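Vakton Boundary Desk
Redistricting and Precinct Mapping Workstation for County and State Offices

Product overview

The Vakton Boundary Desk is a desktop computer and software package for offices that draw, check and publish election district lines. It is supplied to legislative staff, county boards of elections and city clerks who must adjust boundaries after a census or a court order. The package includes the computer, the Ondeo mapping software, one year of support and a printed operator manual.

The system stores population tables, street files and existing district lines on the local drive. An internet connection is needed only for license renewal and software updates. Offices that are required to keep draft plans off shared networks may operate the Boundary Desk as a stand-alone unit.

What the software does

Ondeo allows staff to move a precinct, block or whole county from one district to another and see the population totals change at once. The difference between each district and the target population is shown as a count and as a percentage. Split precincts are listed in a separate table, along with the ballot styles each split would require.

Every change is recorded with the operator's name and the time. A plan may be locked after adoption, after which it can be copied but not edited. Locked plans can be exported as a map set, a written legal description or a block assignment file.

The software includes 56 report templates. Among them are the public hearing packet, the precinct change notice and the polling place review. Offices may add their own seal and standard wording to any template.

Editions

County Edition. Up to 100 saved plans, one operator account and the standard report templates. Suited to boards of supervisors, school districts and county election offices.

State Edition. Unlimited saved plans, 3 operator accounts and side-by-side plan comparison. Includes congressional and both legislative chamber layers, with separate population targets for each.

Hearing Room Edition. All features of the State Edition, with a second display output for public viewing. Draft notes and operator names are hidden on the public display.

Hardware and servicing

The Boundary Desk is housed in a standard tower case and may be placed on or beneath a desk. Memory can be increased at the time of order or at a later date through the service department. Customers are asked to export all open plans before returning a unit for service. The service department does not keep copies of customer data.
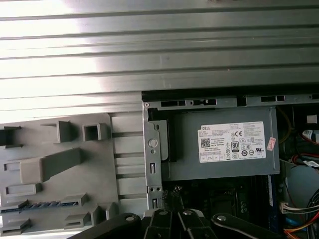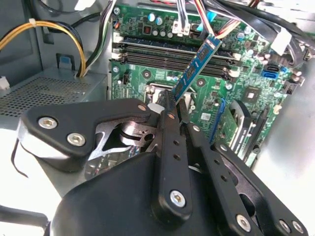
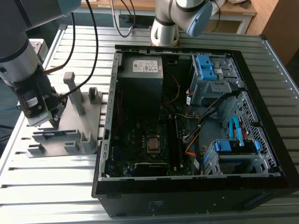 Desktop tower with the side panel removed 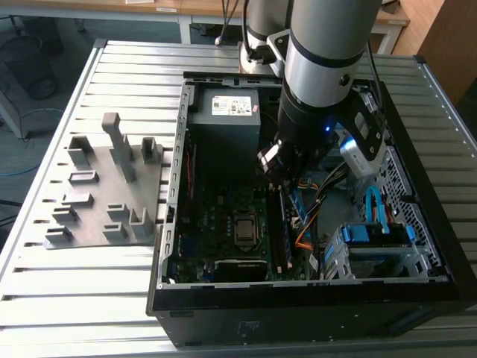

Data supplied with the system

Each unit is delivered with the census block files for the customer's state already loaded. Voter registration counts are not included and must be imported by the customer from its own records. Ondeo accepts comma-separated tables and the common shapefile formats. An import check lists any record that cannot be matched to a block or precinct, and no unmatched record is added to the totals.

Past district lines may be loaded as reference layers. Customers who have only paper maps may send them to the Ranasinghe conversion service, which is quoted separately. Converted lines are returned for review and must be approved in writing by the customer before they are loaded.

Training

Operator training is available at the customer's office or at the Nurnidari training center. The course covers plan setup, population balance, split precinct review and the preparation of public notices. Gayan Pramanik, director of public sector training, oversees the course and approves all course materials. Legal advice on district plans is not part of the course.

Support

Telephone support is open from 8 a.m. to 6 p.m. on business days. Extended hours may be arranged for legislative sessions and filing deadlines. Support staff can assist with the operation of the software but will not draw, alter or comment on the merits of any plan.

Ordering

Order code: BD-259
Purchasing offices should state the edition, the number of units and the state for which census files are required. Quotations are valid through the end of the fiscal quarter in which they are issued. Orders intended for use in fall hearings should be placed before September.

Public agencies may order by purchase order. A sample service agreement and an accessibility statement are available from the sales office on request.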